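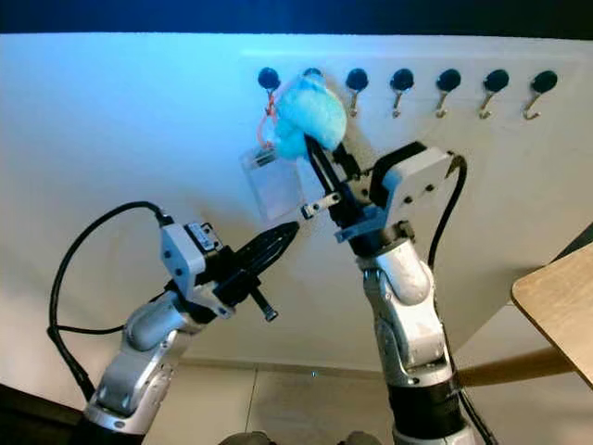
The wrist offset on the right arm was the first job for this session. Since the blue mount went on at the gripper base, the tool point in the Jesis config has been wrong by the thickness of the mount, and every reach toward a vertical surface stops short or presses in too far. I corrected the Z value and left the rotation alone. For a target I used the coat hooks on the white wall, because the black knobs stand out well against it and the silver part below each one is small enough to show an error. The plush toy was the payload, gripped low so the fingers stay under the hook. The lanyard with the badge sleeve hangs on the leftmost hook, next to the working position, and the clear sleeve is a poor thing to have near the left gripper. The depth reading on it is mostly holes.

2018-11-18
Posted by: bench 2, Lasudlow shared workshop
Reading time: 5 min
Filed under: Builds in progress / Arms and grippers

Config changes

Right tool point updated in Jesis. Left tool point unchanged. Both arms still load the same joint limits file, and that is wrong for the right arm now that the bracket sticks out sideways from the fingers. Collision geometry for the right gripper is the stock shape with no bracket in it. I added a box around the bracket with 5 mm of clearance on each face. The planner accepts it, but it now refuses some paths between the two grippers that look fine by eye. Leave the box in for the time being.

Speed cap lowered for anything within reach of the wall. The value is in the Multent launch file and not in Jesis, so do not go looking for it there as I did.

Cables

The wrist cables are the next problem. Each one leaves the top of the wrist module, goes over in an arc and runs down the outside of the arm. The arc is there for wrist roll and I do not want to lose it. At full roll the right cable pulls tight at the connector before the joint reaches its limit. Options are a longer cable or a software limit. I set a software limit for now and ordered cable. Delivery is December.

Do not zip-tie the arc to the first link. That was tried on the Skyrme arm and it broke the connector housing.

Grip force

Soft payloads give no clean contact signal. The current threshold was tuned on a hard block, and with plush the fingers keep closing until the motor current climbs, well after contact. Dropping the threshold makes the gripper stop on its own friction. I would like to try closing to a set width and ignoring current altogether for soft items. Width for the toy needs measuring with it compressed, at the point where the fingers go.

Table

The corner of the wooden table is inside the right elbow's working volume. It is in the planner as a plain box with square corners, which costs a little space at the rounded end. Anyone who moves the table has to update the box. Tape marks on the floor would help.

Open items

- Separate joint limits file for the right arm
- Redo the bracket box as a mesh
- Width-based close for soft payloads
- Fit the longer cable, then remove the roll limit
- Repeat the tool point check on the left arm with the same hooks

Logs are on the bench 2 machine under the Multent folder. The first two were recorded with the old tool point and should not be used for comparison.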